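Remote Hands on a Sidewalk Robot
Teaching a delivery machine to cross the street, one joystick input at a time
02/03/2026
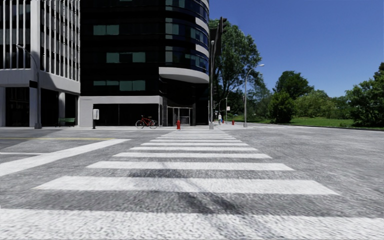
The operator's job at Colov is to drive badly as seldom as possible. Each run begins at a curb and ends at the opposite one, and everything in between is logged: steering angle, wheel speed, brake command, the view ahead. The software that will later drive the machine learns from those logs. If an operator hesitates for no reason, the software learns to hesitate.

Colov builds sidewalk delivery robots for Votamcombe, a town with wide streets and long signal cycles. Crossings account for a small part of any route and for most of the calls to the remote support desk. Until last August, the company handled them with written rules. An engineer specified a minimum gap, a maximum speed and a list of conditions for entering the road. The rules were safe and slow. Robots waited through entire green phases when a pedestrian stood near the curb with no intention of crossing.

The replacement is a policy trained by demonstration. Operators work first in a simulator called Raver, using a two-stick controller and a single monitor. Arsen Savchuk, who runs the training program, limits the view on purpose. Operators get the same forward camera the policy gets, with no map and no overhead display.

"If the person uses information the robot doesn't have, the demonstration can't be copied," Savchuk says. "The model sees a turn and can't find the cause of it."

A session in Raver consists of 50 crossings. Start position and heading change slightly from one to the next, so the robot is seldom squared up with the stripes at the outset. Street furniture stays fixed within a session and is rearranged between sessions. Hydrants and parked bicycles matter more than their size suggests. They stand where the robot has to leave the road, and a policy that has met a hydrant in only one place tends to steer around that place whether or not the hydrant is there.

Clean runs alone do not make a good data set. A policy trained only on centered crossings has no record of what to do once it drifts. The first version, trained on 100 such runs, held its line for most of the road and then slid off the crosswalk in small increments, each error carrying it farther from anything it had seen. The fix was to record recoveries. The simulator pushes the robot off course, with logging suspended during the push, and the operator brings it back. Only the return is kept.

Jhosep Huaranga joined as an operator and now reviews the recordings. He rejects runs for abrupt stick movement, for late braking at the far curb and for what he calls shopping, when an operator starts toward one side of an obstacle and changes to the other.

"Left is fine and right is fine," Huaranga says. "The average of the two is straight into it."

The current policy was trained on 52 accepted sessions. On the street it runs with an operator watching, who can take control at any point by moving either stick. Each takeover is saved with the seconds leading up to it and sent to Huaranga's queue. Corrections made this way carry more weight in training than ordinary runs, in keeping with a method Savchuk brought from Holovko, his previous employer, where it was used on warehouse carts.

Seven intersections in Votamcombe are open to the policy. The others still use the written rules. Low sun and worn paint remain the main sources of takeovers, and Raver reproduces the second better than the first. A revised lighting model is being tested, and operators will repeat the August sessions in it before the next intersection is added.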